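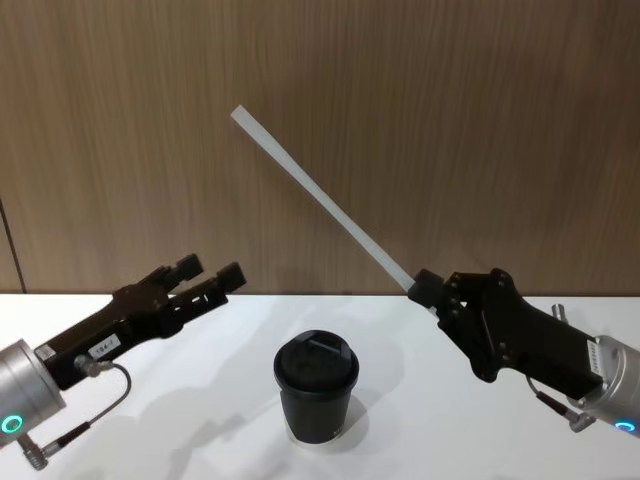

Questions people keep asking about the Fusholm demonstration set

Is two arms better than one?
For some jobs. With a cup and a stir stick, one hand can hold the stick while the other is free to steady the cup. For plain pick and place, we think the second arm mostly doubles the number of things that can go wrong. Be careful with anyone who sells it as an upgrade.

How many examples does a task need?
We don't know, and we doubt the people who give you a round number. The cup task has 455 recorded runs. We trained on the first 50 and got something that looked good in a short clip and fell apart when the cup moved a hand's width. More runs helped. We can't tell you how much of that was the number and how much was that the later ones were more varied.

Do you keep the failed runs?
Yes, marked as failed. Liis Ramanauskas wanted them thrown out and still does. Her point is fair: a label saying "failed" tells the model very little about where it failed. We keep them in a separate folder and leave them out of training unless a test calls for them.

Why is the table so bare?
Fewer things to change by accident. It also makes the results look better than they should. A model trained against one wall and one white tabletop has learned that wall and that tabletop, and you should expect trouble in your kitchen.

Who drives the arms?
6 operators, all trained by us at Brurunach. They have different habits, and you can spot some of them in the data. One pauses before every grasp. The model picked up the pause.

Does the model understand what a cup is?
No. Please stop writing this in grant applications.

Can I mix this with the Zavville recordings?
You can load them together. Whether you should is another matter. The grippers differ, the camera height differs, and our one attempt came out worse than either set alone. If yours goes better, send us the settings and the failed trials too.

When is the next release?
October, if the relabeling gets done. We have missed 2 dates already, so don't plan a paper on it.

Last changed January 29, 2023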